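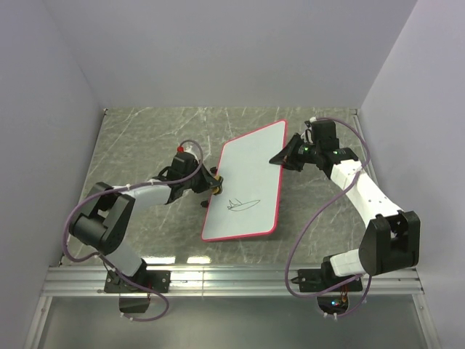 Drawing on a whiteboard is a skill we take rather for granted, and I should like to spend this first handout on it before we go anywhere near lettering or diagrams. A small board laid flat on the table is the kindest place to begin. You can turn it to suit your arm, you can lean over it, and a mistake costs you nothing at all! Most people, given a board and a thin dark marker, will make one little drawing and leave the rest bare, much like the long leaf or boat shape with the jagged strokes at its left end, sitting down in the lower half with all that pale space above it. I am very fond of drawings like that. A shape that could be a leaf or a hull is a good thing to have on a board, and in the session we'll talk about how few strokes you would need to push it one way or the other.

Print this page | E-mail this page

Getting ready

Please bring a board with a border you can get hold of, two thin markers (dark ones, the paler colours are hard to read from the back of the Luson room) and an eraser. The boards in the cupboard are the Clornau ones and there are 24 of them, so if you forget yours you won't go without, though some of the corners have had a hard life. Wipe the board before you start, even if it looks clean. Old marker leaves a sort of film that makes a new line skip, and then you press harder, and then the tip goes furry, and we have all been there.

The long loop

Start at the blunt end. Let the marker travel away from you in one slow curve, bring it to a point, and come back underneath to where you began. Try to move from the shoulder if you can; the wrist on its own tends to give you a potato. Do a whole row of these, then another row at a slant, and don't rub any of them out until the board is full. I know how tempting it is. The early ones are useful to look back at, particularly for seeing where the curve flattens.

Once the loop feels comfortable, add the jagged strokes: up, down, up, down, quickly, lifting off at the end. They want a different temper from the loop altogether, and going from slow to quick is really the whole exercise. Kozłowski has a nice chapter on this in the course reader (the green one), with more examples than I could fit here.

Rubbing out

Hold the board steady with your free hand, near the edge, and work inwards from the side with the eraser flat. Short strokes in one direction are better than scrubbing. If a ghost of the line stays behind, draw over it with fresh marker and wipe again straight away, and it will usually lift.

For next time

Fill one board with loops and one with jagged strokes, then make a single drawing that uses both. Keep it small. Write me a few lines about it as well, 300 words is plenty and 500 is the most I can read with proper attention. The Rekau worksheet is optional, but those of you who found the slanted rows awkward might enjoy it.

Shares: 2 | Comments: 0

Last updated: February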